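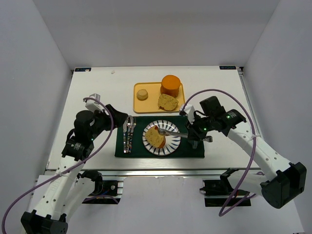
Rusbridge Table Skills - progress report to the Viltutard fund
May 2019

Sorry this is a bit brief, lots on. Full accounts to follow separately as agreed.

Where we are

Breakfast unit is done and in use. Place setting, serving bread, clearing away. Tea unit half written. Packed lunch unit not started, see below.

The standard setting is now fixed and we are not changing it again. Green cloth mat, round plate with the blue dashes on the rim, knife, spoon, fork, yellow tray behind. Same for every learner, every session. In the first version the cutlery went either side of the plate as you would at home, but too many people mixed up left and right and got stuck there for the whole session. Now all three go together on the left, heads pointing away from you, knife outermost, then spoon, then fork. Purists will moan. It works for our lot and they can learn the restaurant way later on.

Tray goes behind the mat, never on it. Bread is taken from tray to plate, one piece at a time. We did try a basket but things got buried and people rummaged.

Mats. The green was chosen for contrast, the plate shows up well against it and so does the cutlery. Earlier ones were cream and were hopeless for anyone with poor sight. The patterned handles were a suggestion from one of the families, easier to tell which end to pick up. Keeping those.

What we bought

60 place settings from Nondix, all delivered in April. 2 plates arrived chipped and were replaced free. Trays came in the same delivery. Total spend on tableware £792 including carriage, which is inside the budget line you approved. Receipts are in the folder.

Not bought yet: a second set of mats so that one lot can be in the wash. At the moment we are washing them overnight and they are not always dry by morning. Would like to use the underspend on printing for this if you are happy, please let me know.

Sessions

Six groups running, all at Rusbridge. Mornings are much better attended than afternoons. Afternoon group may have to merge with another one after the summer, will decide once we have the next set of bookings.

Most learners can now lay the setting from the picture card. Laying it without the card is slower going. The fork and spoon get swapped a lot. Clearing away is still the weak part, people put the cutlery back on the tray with the food. Have added an extra step to the card for this, and rewritten the wording as it was far too long.

Problems

Storage. The cupboard we were promised is still full of somebody elses chairs. Plates are in crates under the tables for now, not ideal.

Bread. Going through more than planned. The bakery order has been put up.

Pešek workbook is late. The printer had the wrong page size and we had to resend everyhting. Proofs are back now and look fine apart from the cover, colour is off. Aim is to have copies before the tea unit starts.

Next

Finish tea unit, cups and saucers to be choosen
Sort the cupboard
Second set of mats, subject to your answer
Start outline for packed lunches
Send you the attendance sheets, these are being typed up

Project lead, Rusbridge Table Skills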